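### 3.2 Was auf dem Tisch liegt, wenn man anfängt

Ich gebe zu, dass ich mit diesem Abschnitt am längsten gerungen habe. In 3.1 ging es um Kühlschränke und Vorratsregale, und da war die Sache einfach: Die Leute räumen ein, die Leute räumen aus, fertig. Beim Arbeitstisch ist das viel verwickelter! Manche legen sich alles zurecht, bevor sie das erste Messer anfassen, andere holen jede Zwiebel einzeln (und laufen dafür gerne dreimal quer durch den Raum). In den Kochtagebüchern aus Mustunberg, mit denen ich hier arbeite, finden sich 398 Einträge, in denen überhaupt etwas über den Tisch vor dem Kochen steht. Davon habe ich 229 ausgewertet – der Rest war so knapp gehalten, dass ich nur hätte raten können.

Die Einträge habe ich nach fünf Ausgangslagen sortiert, von »ganz leer« bis »vollgestellt«. Das Schema stammt im Kern aus der Dundilia-Studie, ich habe aber die dritte Stufe umbenannt, weil mir »halbgeordnet« immer ein bisschen nach Vorwurf klang. Jetzt heißt sie »lose belegt«. Gemeint ist ein Tisch, auf dem weit auseinander ein paar Zutaten liegen, noch ohne Brett und ohne Schüssel. Interessant fand ich, wie gern die Schreibenden gerade diesen Zustand ausmalen: »nur die Paprika und ich«, heißt es in einem Eintrag aus dem Juli, und eine andere Person schreibt, sie könne erst denken, wenn drumherum Platz sei. Wer vollgestellte Tische beschreibt, zählt dagegen meistens nur auf.
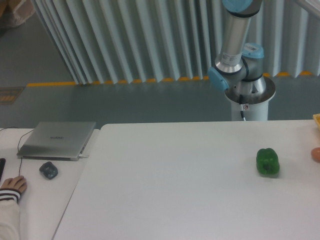 **Abbildung 4.** Grüne Paprika auf weißer Tischfläche, Ausgangslage »lose belegt«.

Bei der Zuordnung kam es mir vor allem auf die Abstände an, denn die Menge allein sagt wenig. Drei Tomaten in der Ecke neben dem Herd lassen einem die ganze Fläche, drei Tomaten genau in der Mitte muss man erst einmal wegschieben. Die Paprika in Abbildung 4 liegt zur rechten Seite hin, und links von ihr bliebe reichlich Platz für ein großes Brett, deshalb zähle ich so etwas noch klar zur dritten Stufe. Schwieriger wird es in den Einträgen aus Rirska, wo der Tisch oft zugleich Esstisch ist und die Post vom Vormittag mit herumliegt. Ich habe die Post am Ende mitgezählt, obwohl Wyss nur Lebensmittel und Geräte gelten lässt. Wie stark sich das auf die Verteilung auswirkt, steht in 3.3.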